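Lustesier Repair Room
Minutes of the members' meeting, April

Present: Zihan Xie (chair), Qianru Liang, Yiran Yan, Thaddeus Obi (minutes)
Apologies: Jahui Fu had sent word to Yiran that she was away; corrected spelling for the record, Jiahui Fu.

Meeting opened at 6:40 p.m.

1. Minutes of the last meeting
Accepted with one change. Under item 4, "power supplies" should read "power cords."

2. Money
Qianru reported a balance of $2,287 after the rent was paid. The bill from Tallex for thermal paste, wipes and two sets of screwdrivers has come in and will be paid this week. Zihan asked if the screwdrivers could be marked with tape before they go on the wall. Agreed.

3. Desktop refurbishing
Yiran reported on the office desktops given by Wei. There are 27 in all. Most start up and only need cleaning and a new drive. The rest have been set aside for board and processor work, and she would like two people on those at a time, one at the bench and one keeping the sheet.

She went over the order of work for a processor change. Power cord out, side panel off, heatsink off, old paste cleaned away, lever released and the metal frame of the socket lifted all the way up before anything goes near it. The processor is held by its sides. Thaddeus asked about setting parts down on the board while the socket is open. Yiran would prefer a tray on the bench, and Zihan agreed. Qianru will bring in trays. 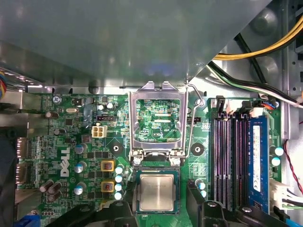
Lustesier Repair Room Minutes, page 2

The Dell board was discussed next. With the socket open, the contact area is exposed, and Yiran wants this stage kept short. She asked that no one lean over the case with loose sleeves or a lanyard. The heatsink screws go through the round black pads on either side of the socket, and members should check that the pads are still in place before the heatsink goes back on.

Thaddeus raised the wiring. On the last two cases he closed, a bundle had slipped under the panel and had to be pulled back out. It was agreed that wires will be tucked to the side and looked over by a second person before the cover goes on. This will be added to the sheet.

Zihan asked how long a processor change should take. Yiran said about 5 machines in an evening with two people, fewer if the old paste has dried hard.

4. Storage
The shelves by the back door are full. Qianru proposed moving the monitors to the upper shelf and keeping the lower one for cases waiting on parts. Thaddeus thought the monitors were too heavy to go up high. After some discussion the monitors will stay where they are and the boxes of keyboards will move up.

5. Lamps
Two quotes for bench lamps. The Illance clamp lamp was preferred over the one with a base, which takes up bench space. Qianru to order one and report back before more are bought.

6. Other business
The sink is draining slowly again. Zihan to call the landlord.
Anyone with a key who no longer uses it should return it to Qianru.

Action items
Qianru: pay Tallex, trays, one lamp
Yiran: update the work sheet, bench list for 7 machines to do first
Thaddeus: move keyboards, tape for screwdrivers
Zihan: landlord

Meeting closed at 7:55 p.m.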